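The Kelen Toy Room in June

Hello and welcome back to our little gallery! For anyone new, Kelen is the soft toy room we keep on the second floor at Dritness, and for most of the year it's a happy jumble of fur and stuffing that comes and goes with the families who borrow from us. In June we bring everything down off the shelves, give it all a good brush and a once-over for loose seams, and then try (with mixed success) to put it back where it lives. The small bears were finished by morning tea, so this page belongs to the big, shaggy fellows, who always take longer and always end up being everyone's favourite colour.

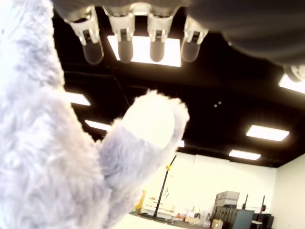
Geetha Chettiar
Toy Room Coordinator, Kelen

Paw up towards the lights! I do love this pale grey, with just a breath of lavender down in the folds, and that smooth creamy pad with the tufts sticking out all the way round it. Long fur like this wants a wide-toothed comb and a bit of patience – start at the tips, work back towards the body, and leave the edge of the pad until last.

Jhun Mercado has written up the brushing notes in the blue folder by the door, and Bo-ram Ban is still after spare combs if you've any at home. Borrowing is open again from 10 in the morning, up to six weeks at a time, and the big ones do need a car with a decent back seat – we've seen people try the bus.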